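Thursday, April 7, 2022

Day four of giving up snacks after dinner, which I announced to the whole office on Monday like a man running for council.
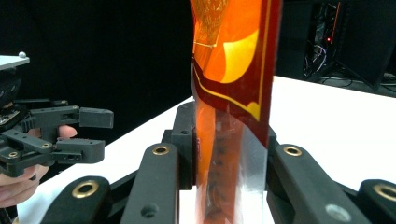
Kári Eyvindsson reckons the announcing was the mistake. You tell people, he said, and your brain takes the applause as the finished job and knocks off early. He then asked if I was still doing the Bornstead fun run in September, and I said yes in the voice I use with the dentist.

The rules, for the record, as they've changed a bit since Monday. Nothing after 8 pm. Fruit doesn't count. Cheese doesn't count if it's eaten standing up. Tuesday I had a biscuit at 7.58 and was still chewing at five past, and I've ruled in my own favour on that one.

I put the Ultix app on my phone to keep me honest. It wants to know my goals, my colour preferences and how I feel about breakfast. It has given me 2,000 calories a day and takes a dim view of the Chantharasri, where I had lunch with Miklós on Wednesday. Green curry, extra rice. There's no entry for green curry so I put it down as soup. Lost an argument over the bill as well, so that's the week's parking money gone.

Evenings are the trouble. I hadn't realised how much of my personality was crunching. Dinner's done by half past six, the dishes by seven, and then there's a great flat paddock of time with the telly at the far end of it. Last night I cleaned the rangehood filter. The night before I rang Mum, who asked what was wrong.

Walked down to Istow and back after tea tonight – more than 3,000 steps, according to the phone – and came home past the servo with my hands in my pockets. The bloke at the counter waved. I'm not sure I like being waved at by the servo.

Scales this morning: up 300 grams. Ultix sent me a little trophy for weighing in.

Kári's offered to take over the office snack drawer until Easter. He says it's for my sake. He's asked for the key.

Must buy more cheese. Bins tomorrow, and it's the green one.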